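Conseils pratiques : enregistrer des gestes de bureau avec la pince à main

Ces conseils viennent de nos séances de juillet chez Dranley, où nous avons préparé des exemples de rangement pour le modèle de Karim Kamel. Ils servent aussi pour une cuisine ou un atelier.

Avant de commencer, essuyez l'objectif avec un chiffon en microfibre sec. Une trace de doigt ne se remarque pas sur le petit écran, mais elle reste dans tous les enregistrements de la matinée. J'ai perdu ainsi 19 démonstrations, et Gladys Huaranga me le rappelle encore.

Commencez chaque prise avec les doigts ouverts et la pièce bien visible. Attendez deux secondes, puis avancez vers l'objet à une vitesse normale. Si vous allez trop lentement, le modèle apprend aussi la lenteur.

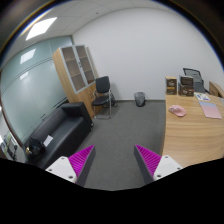 Pour la lumière, gardez le même réglage du début à la fin d'une série. Les cloisons vitrées donnent des reflets qui changent quand on allume une lampe dans la pièce voisine. Prévenez vos collègues, ou mettez un petit mot sur la porte.

Ne rangez pas trop bien la pièce. Un sac, une feuille de papier ou quelques cartons sur le bureau sont utiles, parce que le robot trouvera plus tard des bureaux comme les nôtres. Par contre, enlevez les documents avec des noms de clients.

Changez la position de l'objet après chaque prise, et votre propre position toutes les 40 prises. Nabila Bouzid met des morceaux de ruban de masquage sous le bord de la table pour retrouver ses places. Sur la moquette, le ruban ne tient pas bien.

Une prise ratée n'est pas toujours à jeter. Si l'objet glisse et que vous le reprenez sans poser la pince, gardez l'enregistrement et notez « reprise » dans le cahier. Si vous avez parlé à quelqu'un ou tourné la pince vers le plafond, supprimez-le.

Nettoyez l'intérieur des doigts avec un chiffon à peine humide, sans alcool. Le soir, copiez les fichiers avant de mettre la batterie en charge.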